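Item in the Drakel shared furniture range. Page last checked 8 Oct 2022 by Volkan Coşkun.

# Toprak Oval Table

The Toprak is a large oval table for meeting rooms, staff rooms and shared work areas. It has a continuous curved edge and a light wood-grain surface. It's sold as a complete table, top and base together, and suits rooms where people come and go with their own laptops, bags and drinks.

We supply it on its own or with Pokico chairs. The chairs are ordered separately and are not included in the table price.

## Top

The top is oval in plan. There are no corners at either end, so a chair can go anywhere along the edge. People seated at the ends sit a little closer together than people on the long sides, and most offices put five or six chairs at the table for everyday use.

Colour: Blush Grain, a light pinkish beige with a visible grain pattern. The grain follows the length of the table. Colour varies slightly between batches. If you're placing two Topraks in the same room, put them on the one order and ask for them to be matched.

Blush Grain replaced Pale Grain in May. Pale Grain is yellower and the two don't sit well side by side. We can't supply Pale Grain tops any more, including as replacements.

The surface has a low sheen. It doesn't throw much glare under ceiling lights, but a window directly behind one end will still show up as a bright patch.

## Base

Two pedestals, joined by a rail under the top. The pedestals are set in from the ends to leave knee room all the way round. Each foot has adjustable levellers with a travel of 20 mm, which covers most uneven floors. For carpet, wind the levellers right in and check the table again after a week or so, once the pile has settled.

Feet are supplied with hard-floor pads fitted. Spare pads are in the hardware bag.

## Room size

Allow at least 1000 mm of clear floor between the edge of the table and any wall, cupboard or bench. This gives enough room to push a chair back and stand up. If people need to walk behind a seated person, allow more.

Mark the oval on the floor with masking tape before you order. The dealer can send a paper template of the end curve, and the long sides can be measured off that. Remember the doorway, too. The top is shipped in one piece and has to be carried on edge. It will not go around a tight stairwell landing, and we don't offer a split version.

## Power and cables

The standard top has no cut-outs. Chargers and leads run over the edge or along the surface to wherever people are working. That's fine for occasional use. For a table that has computers on it all day, consider one of the following:

- **Under-top cable tray.** Screws to the rail between the pedestals and takes a standard power board. Leads still come over the edge.
- **Centre grommet.** Factory-fitted only. It has to be specified at the time of order and can't be added later by our installers.
- **Clip set.** Stick-on clips for the underside, pack of 19. These keep leads off the floor and away from feet.

Power boards are not supplied. Have anything fixed to the building wiring done by a licensed electrician.

## Assembly

Two people are needed. Allow an hour, plus time to carry the parts in.

1. Lay the top face down on blankets or the packing foam. Sweep the floor first, as grit under the top will mark it.
2. Bolt the rail to both pedestals. Leave the bolts finger-tight.
3. Set the base on the underside and line it up with the threaded inserts.
4. Put in all the bolts before tightening any of them, then tighten from the centre outwards with the 6 mm hex key supplied.
5. Turn the table over with one person at each end. Lift it, don't roll it over its edge.
6. Adjust the levellers until there's no rock.

Don't use a power driver on the threaded inserts. Stripped inserts aren't covered by the warranty.

## Care

Wipe with a damp cloth and dry with a clean one. A drop of dish detergent in warm water will shift coffee rings and most sticky marks. For ballpoint, try a little methylated spirits on a rag in an inconspicuous spot first.

Avoid:

- scouring powders and abrasive pads
- silicone furniture polish, which leaves the surface patchy
- bleach or oven cleaner

Cold drinks will leave a ring of water in humid weather. It does no harm if it's wiped up the same day. Hot mugs are fine for normal use, but pots and kettles straight off the heat need a trivet. Unglazed bases on some ceramic mugs are gritty enough to scratch when they're dragged, so lift them or use a coaster.

Rubber feet on keyboards, docks and monitor stands can leave grey marks if they stay in one place for months. Shift them from time to time and wipe underneath.

## Options and ordering

| Code | Item | Notes |
|---|---|---|
| TOP-OV | Toprak oval table | Blush Grain top, base included |
| TOP-OV-G | Toprak oval table with centre grommet | Made to order, non-returnable |
| TOP-TR | Under-top cable tray | Fits both tables |
| TOP-CL | Cable clip set | Stick-on |
| TOP-HW | Replacement hardware bag | Bolts, pads, hex key |

The overall length and height are on the drawing your dealer sends with the quote. Please check them against your room before signing, particularly if the table will sit near a door that opens inwards.

Delivery is to the ground floor of your building. Upstairs delivery can be arranged where there's a lift big enough for the top. Assembly is quoted separately, and our installers will take the packaging away if you ask when booking.

## Returns and warranty

Unopened standard tables can be returned to the Prandatau warehouse, with freight at the customer's cost. Assembled tables can't be returned unless there's a fault. Check the top for freight damage before the base goes on, and note anything you find on the delivery docket while the driver is still there.

The warranty covers the base, the inserts and lifting of the surface at the edge. It does not cover scratches, dents, heat marks or fading from direct sun. Keep the docket number with your paperwork, as the warranty is registered against it.

Questions about lead times and room layouts go to Volkan Coşkun on the Drakel trade desk.
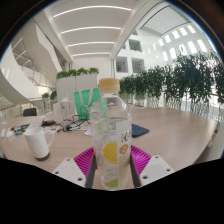 *Oval table with light wood-grain top, in pinkish beige.*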